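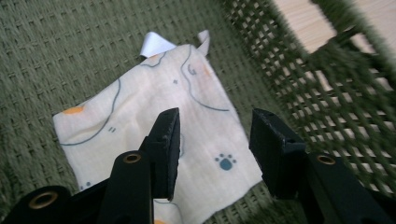 Clellis page builder: progress report for May
Prepared for Benedikt Ostermann

Benedikt, this has been the best month we've had on Clellis so far, and I'm glad to have real things to show you. The short version: nested layouts work, the new settings panel is in daily use by the Malledlow editors, and the old template importer is almost done. The spending is on plan. There is one decision we need from you, and it's at the end.

Nested layouts

When we wrote the grant application, nested layouts were the part we were most nervous about. Editors had been asking for years to put a row inside a tab inside a row, and the old code simply fell over at the second level. Gyamfi, our new layout engine, went into the main branch early in the month and handles it without complaint. We set the limit at 9 levels deep, which is far more than any sane page needs (the deepest one we found on the Malledlow site uses four).

The nicest surprise has been speed. The old builder fetched every child block separately from the database. Gyamfi pulls the whole tree at once and sorts it out in memory, so the large landing pages that used to make everyone sigh now open in the editor right away. We'd planned a separate round of caching work for the summer and I'd like to drop it from the schedule, at least until somebody finds a page slow enough to need it.

Settings panel

Each block type used to have its own form, written by whoever added that block. The spacing field was called "margin" in one place, "gap" in another and "outer space" in a third. All 37 block types now share one panel, with the same names in the same order. Developers who write their own blocks declare which fields they want and get the panel for free. I ported two of the Malledlow custom blocks myself in an afternoon, and deleting all that old form code was a real pleasure!

Three editors have been using the panel for their everyday work. Their feedback, more or less in their words:

They love being able to copy settings from one block and paste them onto another.
They want undo to cover settings changes as well as text. It's a fair request and it's now on the list.
The color picker closes too easily if you click slightly outside it. Fixed already.
"Advanced" is a scary name for a tab. We haven't settled on a better one, so suggestions are welcome.

Template importer

The importer reads templates from Prakurero, the older system that most of our partner sites still run, and turns them into Clellis layouts. We collected 400 real templates to test against. Most convert cleanly. The ones that don't mostly share the same cause, inline scripts placed in the middle of a column, and there we leave a clearly marked placeholder so an editor can decide what to do with it. Silently dropping the script would have been easier, but someone would have lost a booking form that way and found out weeks later.

Still open in the importer: templates that include other templates by a relative path. The first version resolved these wrongly when the site lived in a subfolder. A fix is written and waiting for review.

What went less well

The documentation is behind. We have a good reference for the block API, complete with working samples, but the guide for editors is still an outline and a pile of screenshots from the previous interface. I underestimated how often the panel would change while people were trying it out. Now that it has settled down, the guide is the first thing I'm picking up.

Keyboard support for drag and drop is also incomplete. You can move a block up and down with the arrow keys, but you can't yet move it into a different column. This was promised for the first public release and we're keeping that promise.

Next steps

Merge the relative path fix and run the full template set again.
Finish moving blocks between columns by keyboard.
Write the editor guide and have the Malledlow team read it before anyone else does.
Extend undo to the settings panel.
Tag a beta.

Decision needed

We'd like to move the hours set aside for caching over to documentation and keyboard support. The total stays the same and no milestone date changes. If you're happy with that, a one-line reply is enough and I'll update the budget sheet. I can also give you a demo whenever it suits you, mornings before 11 are easiest on our side. I'd love for you to try dragging things around in it yourself.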